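Khondokar open day

The Khondokar open day was a public demonstration of two-armed robots held by the engineering firm Hornetti. Its advertised subject was "everyday packing," meaning school supplies and a backpack. Entry was free, and 2,558 people were said to have signed up, a figure the firm gave without saying how many came.

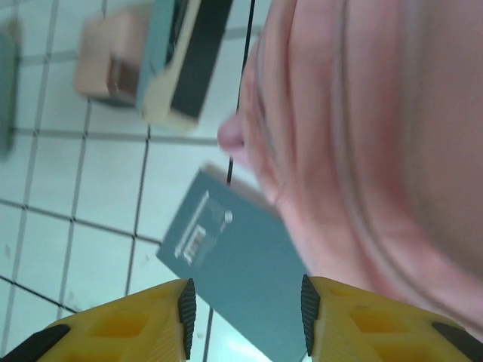 Hornetti claimed the arms would be ready for homes within two years. The claim rested on short sessions with objects the staff had picked and set out themselves. Requests from visitors to try their own bags were turned down.
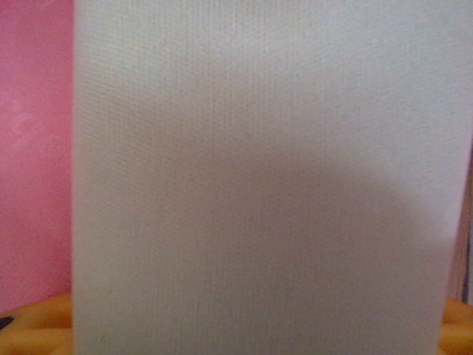
Setup

Each arm was fixed to a rail at the front of a tiled work area and ended in a gripper. Staff described the task as routine. They did not publish a success rate, then or later.

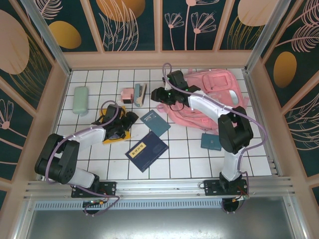
By Chathurika Talukder | Nov 4, 2019

Reception was mixed. Local coverage called the day "a glimpse of tomorrow," a phrase also found in the firm's own flyer. 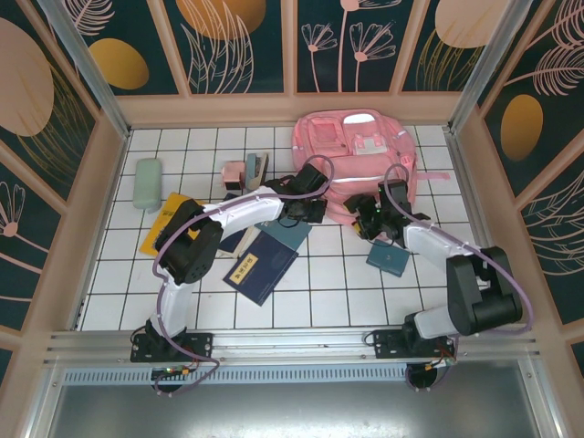

Critics of the open day focused on how little it tested. Books lying flat on hard tile, with a backpack beside them, are far tidier than most bedroom floors. Hornetti has not answered this.

Comments

Karthik Weerakoon: I stood there 4 hours. Never got a straight answer on speed.

Hashini Gamage: My kids liked it. Still wouldn't buy one.

Related articles
Dakum
Fondeck
Hornetti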